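작업 갤러리: 수동 교시와 원격 조작

Kerkel 조립 셀에서 진행 중인 시연 수집 작업을 정리한 페이지이다. 대상 과제는 블록이 달린 회색 판에 대한 접근, 파지, 정렬의 세 단계로 구성된다. 시연은 두 가지 방식으로 기록한다. 하나는 작업자가 팔을 직접 잡고 움직이는 직접 교시이고, 다른 하나는 리더 암을 이용한 원격 조작이다. 두 방식의 궤적은 같은 형식으로 저장하며, 재생 시험은 Batholm 제어기에서 수행한다.

직접 교시
중력 보상 모드에서 작업자가 손목 뒤쪽을 잡고 경유점을 지정한다. 경유점은 시연 한 회당 14개로 고정하였다. 접촉 직전 구간에서는 손의 떨림이 궤적에 그대로 남기 때문에 저역 통과 필터를 적용한 뒤 저장한다. 그리퍼 개폐는 발판 스위치로 입력하고, 개폐 시각은 관절값과 동일한 시계로 기록한다.

원격 조작
리더 암과 팔로워 암의 관절 대응은 1:1이며 손목 축에만 축소비를 둔다. 조작자는 셀 밖에 앉아 손목 카메라 영상과 고정 카메라 영상을 번갈아 확인한다. 힘 반력은 전달하지 않는다. 이에 따라 접촉 판단은 영상과 모터 전류값에 의존하게 되며, 숙련도에 따른 편차가 직접 교시보다 크다. 조작자 교육은 Liesbeth Hendriks가 담당하고, 연습 시연 15회를 마친 뒤부터 본 수집에 포함한다.

기록과 선별
시연 번호는 2000번부터 부여하였고 현재 마지막 번호는 2504번이다. 충돌, 통신 지연, 조작자 중단이 표시된 시연은 삭제하지 않고 별도 목록으로 옮긴다. 선별 기준은 Asamoah 형식의 주석 파일에 함께 저장한다. 좌표계 보정값이 바뀐 경우에는 변경 전후의 시연을 한 묶음으로 사용하지 않는다.

손목 시점

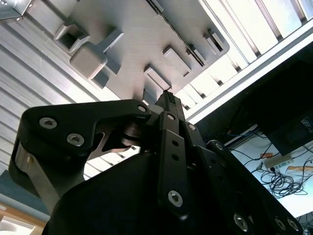 제15호 | 2019년 2월

판 아래쪽에서 본 접근 자세. 검은색 핑거 끝이 판 중앙부의 작은 직사각형 블록을 향한다. 양쪽에 속이 빈 사각 페그가 있고, 가장 큰 돌출부는 모서리가 둥근 사각 블록이다.

이 시점에서는 핑거 끝과 블록의 상대 위치를 판독할 수 있으나, 판까지의 거리는 단일 영상만으로 확정하지 않는다. 거리값은 관절각에서 계산한 손목 위치를 사용한다. 접근 각도가 가파른 시연은 주석에 각도 구간을 따로 기입한다.

다음 갱신은 5월이며, Irow 핑거로 교체한 뒤의 원격 조작 시연을 추가한다.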